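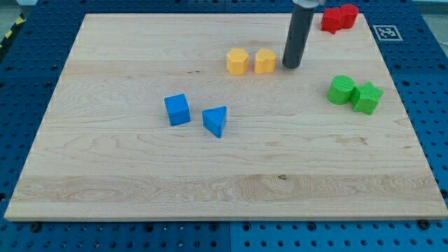
The Stodstead office issued its layout rules in August, on a single sheet, and the surveyor read them at the bench before touching anything. A settlement model was to be built at a scale of one to 245. Each district took one color. Each district held two buildings, and the buildings of a district were to be of different shapes, so that a clerk with poor eyesight could tell them apart by touch. The surveyor had used a pale maple board for the valley floor and left it bare. The wavy light band in the grain, low on the board, served as the river. The yellow heart stood beside the yellow pentagonal prism, nearly against it, and together they were Zaso. The blue cube and the blue triangular prism were Dunne. The red heart and the red cylinder, touching, in the far right corner, were Skanel.

Rule 9 concerned the gap between buildings. A gap was to be drawn as a road. Where there was no gap there was no road, and the residents were to be recorded as one household.

This gave a clear result for Skanel. The heart and the cylinder were in contact, so the surveyor entered one household and moved on. Zaso took longer. The surveyor slid a strip of paper toward the space between the prism and the heart, looked at it from both sides, and wrote "footpath" in pencil.

Dunne had a road. It was a short one, bare wood from end to end, and the point of the prism was turned toward the front of the board, in the direction of the river. The surveyor had grown up in Dunne. The real road there was 252 yards long and ran between the school and a grain store with a steep roof. In wet years the lower end went under.

The form asked for population. The surveyor wrote 3,805, the figure from the last register. The form asked for the date of the register. The surveyor wrote that too, and noted in the margin that it was taken before the dam.

At 4:40 the telephone rang. The office wished to know if the river could be moved. A line on the new plan crossed it at an inconvenient angle.

"It's in the wood," the surveyor said.

The office asked for this to be put in writing.

The surveyor took a fresh sheet and headed it "Item 54, River." Under that went the species of the board, the direction of the grain, and a statement that the band could not be relocated without replacing the valley. There was a space below for remarks. The surveyor measured the road at Dunne again, got the same length as before, and entered it there, although the form had not asked for it.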